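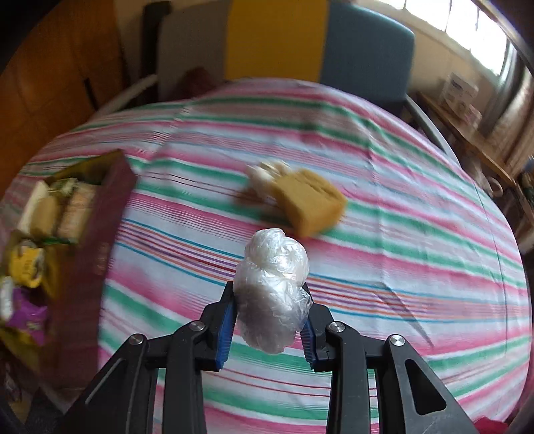 News > Local > Waste and Recycling

Clear bags to get their own pickup in Torkar from September

Households in Torkar will be able to hand in clear plastic bags and wrapping separately from other trash starting in September. The town has signed a two-year agreement with the sorting firm Brevik, which will run the pickup and bale the material at its yard on the east side of town.

The service covers 3,000 addresses in the first phase. It applies to clear, unprinted film only: produce bags, bread bags without a paper window, the outer sleeve from multipacks, and the thin bags that small household items are sold in. Colored bags, snack wrappers, and packets with a metallic inner layer stay in the regular trash. So do kitchen sponges and used paper tissues, both of which turned up in large amounts during the trial run last spring.

The trial took in 425 households over eight weeks. According to Fadwa Morsy, who manages intake at Brevik, the film itself caused few problems. Most of the rejected material was film with something else inside it.

"People clear the table and everything goes into the nearest bag," Morsy said. "The bag is fine. The crumbs, the tissue and the sponge in the bag are the problem. We can't open each one by hand, so the whole thing goes off the line."

Brevik asks residents to shake bags out, leave them unknotted and let them dry before they are handed in. Crumpled film is accepted. Morsy said the sorting line uses an air stage that lifts loose film away from heavier pieces, and that a wad of film opens up enough on the belt for this to work. A tied bag traps air and can be carried into the wrong chute.

Labels and tape

Small paper labels do not need to be peeled off. Packing tape should be cut away if it covers more than a hand's width, mainly on the wrapping used for furniture and mattresses. Film with printed text on one side was accepted in the trial but will not be accepted now. Tawfik, the plant that buys the bales, has set a lower limit for ink, and printed film would move a bale into a cheaper grade.

Tawfik melts the bales into pellets, part of which go to Lamitell for liners and cover sheeting. None of the output is used for food packaging.

How pickup works

Each address will receive a roll of collection sacks with the August water bill. Full sacks go out next to the paper bin on the same day as paper, before 7 a.m. Sacks that contain other material will be left behind with a tag that gives the reason. There is no charge for the sacks, and the yearly waste fee does not change during the agreement.

Residents in apartment buildings with shared bins will not get sacks at first. A cage for loose film is planned at 2 of the larger buildings – the town has not said which – and a decision on the rest will follow after the winter. Until then, film can be dropped off at the Brevik yard on Saturday mornings.

Wim Van den Broek, head of waste services for the town, said the pickup was limited to clear film on purpose. An earlier plan would have included all soft packaging, with printed packets and wrappers in the same sack. Bids for that mix came in higher than the cost of burning it.

"Clear film has a buyer and a price," Van den Broek said. "The mixed stuff has neither at the moment. If you buy a box of packaged groceries, a lot of what you unwrap will still go in the trash. We would like to add more types, but only when there is a plant that takes them."

The town will weigh the film separately from the start and publish the totals each quarter, along with the share rejected at the yard. The contract allows Brevik to raise its handling fee if the rejected share stays above the agreed level for two quarters in a row. Van den Broek declined to give that level, citing the terms of the bid.

Shops and offices are not covered. Businesses that produce larger amounts of stretch film or pallet wrap can arrange a direct pickup with Brevik under a separate price list. The firm said it would not combine that material with household film, as pallet wrap has a different stretch grade and is baled separately.

A printed guide to accepted items will be sent out with the sacks. Copies are also available at the town hall front desk and at the yard office.

8 comments | 2 shares

Contact the newsroom | Copyright Torkar News | Back to top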